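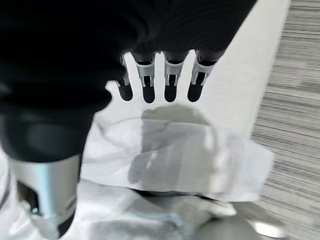 Come try to stump the hand: helpers wanted for our open day

Hi! I run the demo side of things at Skelby, and I'm looking for 18 people to help us show off our robot hand when we open the doors to the public on a Saturday in January. You don't need to know anything about robots. I didn't when I started here (I came from running school science fairs, and before that I sold shoes).

The hand has four black-tipped fingers and a thumb, and it works over a plain white table. We put soft, crinkly, annoying things under it. Plastic bags are my favorite. A box is easy to love if you're a robot, but a see-through bag that's all wrinkles and shine gives it a real workout, and visitors get completely hooked. Last open day I had a row of grown adults groaning every time a corner slipped away!

What you'd be doing

Mostly you'd be at a table with me or one of the engineers, and you'd swap jobs through the day. Some of you will set things out for the hand and reset the table between tries. Some of you will keep the tally sheet, so that we end up with honest numbers. (We logged 2,097 tries over the last round of demos and 1,677 of them counted as a clean pick. I put both numbers on the wall, because people always ask about the misses and I like talking about the misses.) And a few of you will work the line, chat with families, and explain why we're asking everybody to stay behind the tape.

There's also a visitor table where people hand over something from their pocket or purse for the hand to try. Please bring a few odd things yourself. Gloves, a bread bag, a sock, a scarf you don't mind getting dropped on the floor. Nothing sharp, nothing with liquid in it, no phones. I mean it about the phones.

Who I'm hoping to hear from

Anyone 18 or over who likes people and can stay cheerful when a machine misses the same bag six times in a row. Students, retirees, folks between jobs, all good. If you speak Spanish or sign, please tell me, I'd love to have you up front. You'll be on your feet a fair bit, but there are stools at the tally table and I'm happy to keep you there all day if that suits you better. Long hair gets tied back and dangly bracelets come off near the tables.

The practical stuff

It's a paid day, same hourly rate for everybody, and I'll send you the rate and the paperwork before you say yes to anything. Doors open to visitors at 10 a.m. and we close at 4. I need you from 8:30 for coffee and a run-through, and then for a half hour at the end to pack up. Lunch is on us. There's one evening training session beforehand, 2 hours, also paid, and you do have to come to it. That's where you learn the stop button and get your own turn setting up the table.

We're in the Trendel building, second floor, the side with the gray carpet. The elevator is around the back by the loading door. Parking is free in the Gover lot if you get there before 9.

How to sign up

Send a note to the Skelby front desk with "open day helper" in the subject line. Tell me your name, a good phone number, anything I should know about food or access, and one thing from your house you think the hand could never pick up. I read every one of those and the best ones go on the table. I'll write back either way, and when the 18 spots are gone I'll start a backup list, so write even if you're late!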